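April, 7.40 am, wash bench

Third round of the blanket trial. Writing this up while the first drum fills, because last time I left it until the evening and my notes consisted of the word "fluffy" underlined twice.

For whoever picks this up after me: we are trying to find out why fleece throws go bobbly and flat at the same time, which seems unfair of them. The hire cottages at Jeslow get through a lot of throws. They arrive soft, spend a season on the beds, and come back feeling like the inside of an old slipper. Jeslow would like to know whether to blame the washing, the drying, the detergent or the guests. I have put the guests last on the list since they are the hardest to change.

What we know from rounds one and two:

- Washing at 60 is bad. We knew that from the label. It took us two weeks to agree with the label.
- Fabric softener makes the throw feel lovely for one wash, then progressively greasier.
- Line drying alone leaves the pile lying in whatever direction the wind fancied.
- The Idine liquid and the Dratero powder both clean well enough. The powder leaves a pale dust in the folds if the drum is overfilled, and I overfilled the drum.

Round three has two questions only. Does turning the throw inside out do anything when a throw has no inside? (Folded and pegged into a net bag, I mean, so that half the face is protected.) And does brushing between washes bring the pile back or just rearrange the damage?

**Set-up**

Eight throws, all from the same delivery, cut labels marked in laundry pen A to H. A and B are controls and get washed the way Jeslow washes them now. C and D go in net bags. E and F get brushed after drying. G and H get both, and will no doubt become insufferable.

All at 30, short cycle, slow spin, Idine liquid at the dose on the bottle. I measured the dose with the cap. I then measured the cap with the proper cylinder and found the cap's top line gives 47 ml where the bottle says 45. I can live with that, but it goes in the book.

**9.15 am**

A and B out. Spin was the slow one, I checked the dial twice, and they still came out wound round each other like a rope. Took a good few minutes to part them. Suspect that this twisting is doing more harm than the water. Would explain why the edges go first.

C and D out of their bags. No twisting at all. They did come out with a neat diamond pattern pressed into the pile from the net. It brushed away with the flat of my hand, but if it didn't, I could see a case for charging more.

**10.50 am**

Drying. Half an hour on low, then flat over the rack. The low setting on our dryer is a matter of opinion. The probe says 61 at the drum wall at its warmest, which I'd call medium and the manufacturer calls "gentle". Made a note on the lid in marker so that we stop trusting the picture of the feather.

Meanwhile the argument about handle. "Handle" is the trade word for how cloth feels in the hand, and we have been scoring it out of ten by shutting our eyes and having a squeeze. Rounds one and two used this method. Looking back over the sheets, scores given before lunch are lower than scores given after it, whatever the throw. So the fleece improves with a sandwich.

New method for this round, which I hope is less dependent on sandwiches:

1. Lay the throw flat and leave it ten minutes.
2. Smooth it once with the palm, top to bottom.
3. Pinch up a fold near the middle, let go, and see how it settles.
4. Feel the fold and then the flat part, and score them separately.
5. Somebody else does the same without looking at the first sheet.

The fold matters more than I expected. On a tired throw the fold stands up by itself and stays there. On a good one it slumps. I had been scoring the flat part only, where even a fairly wrecked throw can put on a brave face.
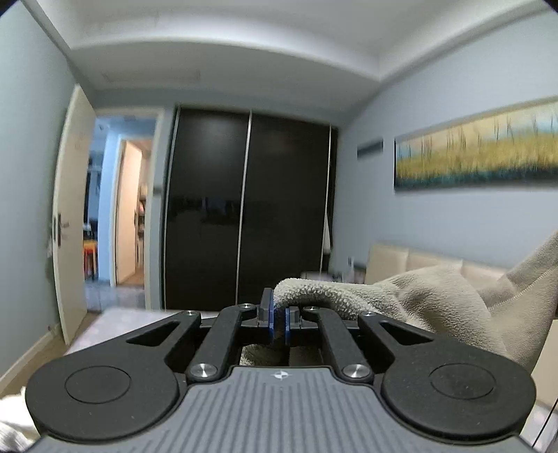

*Fold in beige fleece, on the bed.*

Which brings me to beds. A bench is hard and level and tells you very little about how a throw behaves in use. On a mattress there is some give underneath, and the cloth goes where it likes. I would move the whole of step three to a bed if we had one down here and if I trusted everybody to get off it afterwards.

**1.30 pm**

Scored A to D before eating, as a matter of principle.

A and B: flat part middling, fold poor. Pilling along both long edges, worst at the corners. B has a patch near the label that feels almost felted. I went over it with a lens and the fibres are matted at the tips but still loose at the root, so it might be recoverable.

C and D: flat part good, fold good. A little pilling at one corner of D, where the bag had come unzipped. The zip pull had worked its way back during the spin. Tucking the pull under the elastic flap stops it, and there is an elastic flap for precisely this purpose, which I had taken to be decoration.

So net bags are a yes. I'd have liked a more exotic answer.

**2.45 pm**

Brushing. Two brushes on trial: the stiff one from the Frimpong upholstery kit, and a soft one meant for babies' hair that came from the chemist. The Frimpong brush raises the pile beautifully and also removes some of it. After one pass over E there was a roll of fluff on the bench the size of a decent moustache. That fluff used to be blanket. Weighed it on the small balance and it hardly registered, but I would not want to do it every week.

Soft brush on F: slower, duller, hardly any loss. Pile comes up after four or five strokes in the same direction. Brushing back and forth makes it worse. I wrote this on the wall above the bench, as the back-and-forth motion seems to be what everyone does by instinct, me included.

Tried the soft brush on B's felted patch out of curiosity. It recovered by about half, to my hand anyway. B is a control and I have now spoiled it. Marked the corner with a red stitch and will leave that end out of the scoring.

**4.20 pm**

G and H done, bagged and soft-brushed. Best of the lot, as predicted, and not by much. The bag does most of the work. Brushing adds a bit of bounce that I suspect will be gone by the time a guest has sat on it with a packet of crisps.

Costing it roughly for Jeslow: the bags are cheap and last. The brushing takes minutes per throw that their changeover crew haven't got. I am inclined to recommend bags, cool wash, no softener, and a brush kept in the linen cupboard for anything that looks sorry for itself.

**Things still bothering me**

- One wash is not a season. Need to repeat until something actually wears out.
- All of this is on new throws. Ask Jeslow for some really miserable old ones.
- The dryer. If low is 61, what on earth is high? Put the probe in again with an empty drum.
- The rack leaves a bar across the middle of each throw. Fatter rails, or pipe lagging over the thin ones.
- I keep writing "soft" in the notes column. Pick another word and say what it means.

**5.05 pm**

Drum wiped out, filter cleared. There was a sock in the filter housing, grey, adult, not from any load in this book. It's on the hook by the door if it belongs to one of you.

Next load is A to H again, same order, same settings. Bags are on the rack with the pulls already tucked under. Please don't wash the baby brush with the mugs.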